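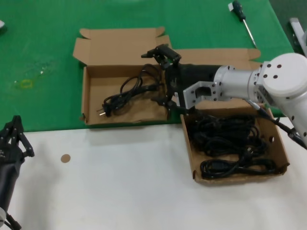

Can we please stop sending them out in a heap, one of the Prararville branches wrote after our last newsletter, as it takes longer to get the power cords apart than it does to set up whatever they are for. Two other branches have since written to say much the same. One added that a single cord in a box with a bit of paper under it would suit them very well, and that they would happily send the paper back.

So from July the stores at Eltlow will pack power cords one to a box. The stock will still be kept in the shallow cardboard trays, as there is no room on the shelves for anything better, but what leaves the building will be a cord in loose coils on crumpled brown paper, in a plain box that can be opened and closed again. Branches that want cords in bulk can still have them in bulk. Write "tray" on the order form and that is what you will get, tangles included.

We tried this on the packing table for most of a morning before agreeing to it. A few notes for anyone who will be doing the job, or who is thinking of doing the same at their own end.

Take the cord off the top of the pile and follow it back to both ends before you pull. Most of the trouble comes from tugging at a loop in the middle, which tightens everything around it. If a cord won't come free, leave it and take another. By the time the tray is half empty the difficult ones have usually worked loose.

Coil it wide. A cord wound tightly around the hand looks neat but it springs open as soon as you let go, and it comes out of the box at the other end with kinks in it. Three easy turns is enough for the short ones and five for the long. There is no need for a tie. We did use wire ties for a while and several branches asked us not to, and the last of those have now gone in the drawer with the old tape guns.

Put the paper in first and press it down lightly. One sheet is enough. The plug should lie flat at one side, with the pins pointing at the wall of the box and clear of the rest of the cord. If the plug ends up underneath, lift the whole coil and lay it down again.

Leave the flaps open until the box has been checked against the order. This was the one thing we got wrong in the trial - six boxes had been taped shut with the wrong type of plug in them, and every one had to be cut open. Please look at the plug as well as the label. Black cords all look alike from the wrong end.

Keep the tray close to the box you are filling, with its long side towards you if you can. The green half of the table is for boxes being packed and the white half is for stock. It helps if people keep to this, especially when two orders are being done on the same afternoon. Finished boxes go on the trolley and should not be stacked on the table.

Some of you have asked about the cartons. They are the plain brown ones from Dranent, the same size we already use for small adaptors, and there is no change to the order code. The Bawa cartons are a little deeper and will do if the others run out, but they need a second sheet of paper. Please use up any opened bundles before starting a new one. Paper can be used again as long as it isn't torn to bits, and there is a sack for it by the door.

The first order to go out this way will be the 116 cords for Prararville, and we expect it to take almost a full day. Smaller orders should not be held up. If you need cords quickly, order before noon and say so in the notes box on the form.

Returned cords are a separate matter and should not go back into the trays until they have been tested. Send them in a bag marked "returns", with a note of any fault. We had a bag last month with no note at all, so if it was yours please let the stores know which cord was the bad one.

Comments on the new boxes can go to the stores at Eltlow in the usual way.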